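Print | E-mail

Notes – campus safety talk, Grindale staff union, March 31, 2022

Start with the number. The college says 3,000 students have the Flovon alert app. Ask how many ever opened it. The safety office wouldn't tell me.

Then the Primska contract: 20 new guards, paid for through April. After that? Pause here. Let them think about it.
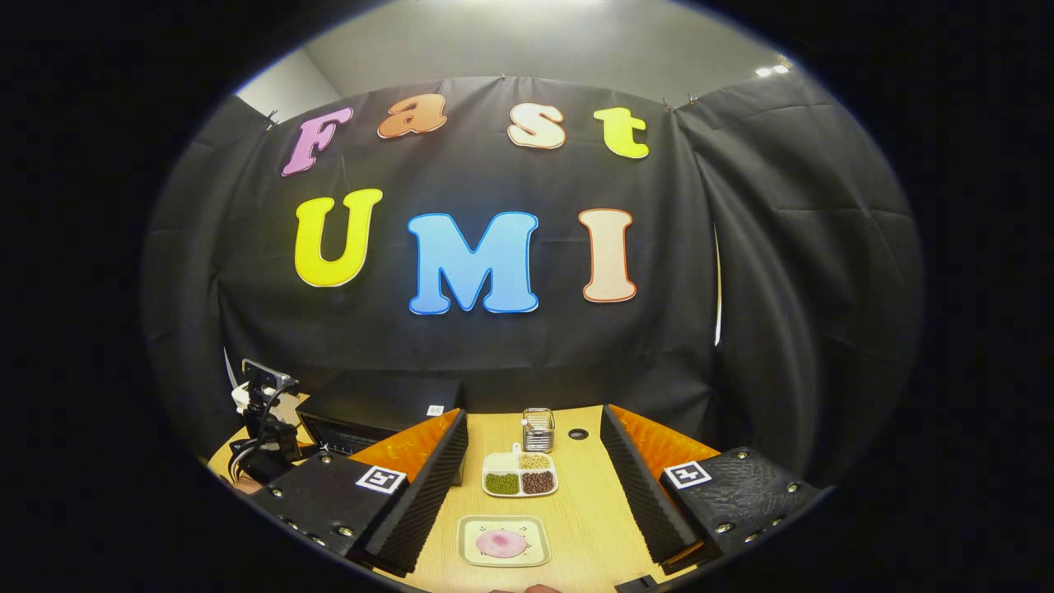
Foam letters on a black curtain: "Fast" over "UMI".

Response times. Van Rooij's report claims seven minutes to any dorm. Tươi Ninh asked for the logs and got a one-page summary – no dates, no night calls. I don't buy it.

Some 900 staff work after dark. None were surveyed. Read the letter if time allows, skip the budget slide.

Print this page | E-mail to a friend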